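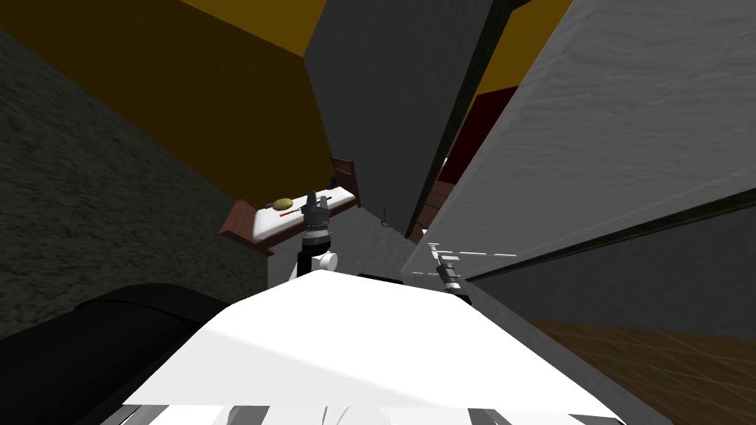 The simulated cell in mid-task, left gripper in front of the tray. The view leans because the camera leans.

When a robot cell gives bad results, the first question in most teams is about the arm. Is the gripper worn, is the joint slipping, is the control program too slow? I want to argue that the first question should be about the camera, and that we should ask it also when the cell exists only inside a computer.

I look after one such simulated cell. We call it Rendton. It has a white torso, two arms, and a room with some furniture and a few kitchen things to handle. People suppose that a simulated robot needs no care. There is no grease, no dust, no broken cable. So they set it up once and leave it alone for months, and in those months the small settings move. Somebody changes a mounting angle for a test and saves the file. Somebody updates the body model and the camera goes along with it, because it is attached to the body.

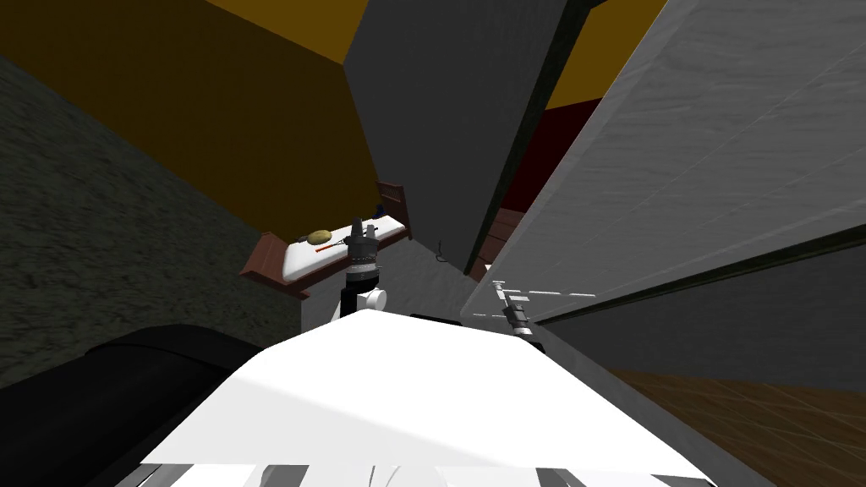 Opinion
By E. Ernside
Simulation maintenance engineer, Prelto
November 22, 2019

In our cell the view is tilted very much. The walls and the floor stand at steep angles, and the black gripper hides a part of the white surface where the objects lie. A visitor will say at once that this is wrong. I do not say it is wrong. A real camera can be mounted in this way, and a program should be able to work with it. What I ask is only that the angle is written down by the person who chose it.

For a long time we did not do this. In early November we had 500 recorded runs, and when I compared the settings files I found that 200 of them used a different camera angle from the rest. The two groups had been mixed together in one folder. The people who studied the results had spent 12 days on the gripper, changing its closing force up and down. I do not blame them. The gripper is the part that moves, so the eye goes to it.

After this I made a routine, and I follow it before every new series. I load the cell with the arms at rest and save one picture from the body camera. I lay this picture over the reference picture and look at the edges that can not move, such as the line where the walls meet. If they do not match, I stop. Then I check the drawn markers, the thin dashed lines near the right gripper, and I write down if they are switched on or off. A program that learns from pictures will see them too, and it does not know that they are not part of the room. Only then I touch the arms.

My colleagues find this slow. They say a simulation can always be run again, so why be so careful? But the time of the people who read the results can not be run again. A team with real machines would never start a shift without looking at the mounting bolts – and our settings file is our mounting bolts.

I also think that one person should own the file. In many teams everybody can change everything, and this feels friendly and modern. In practice it means that run number 658 is not the same cell as run number one, and there is no person to ask about it.

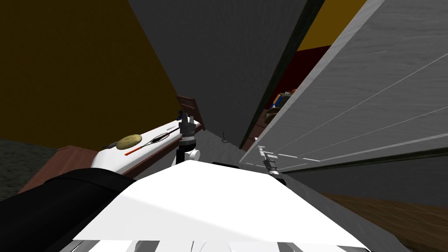

Dervishi, who read a draft of this text, does not agree with me on the last point. If one person owns the file, the others stop looking at it, and the day that person is on vacation the cell drifts in the same way as before. Better, in this view, to let the cell compare its own picture with the reference at each start and refuse to run when they differ.

I accept the automatic check, and we will add it this winter. But somebody must still decide when the reference picture itself is replaced, and I would like a name next to that decision in the log.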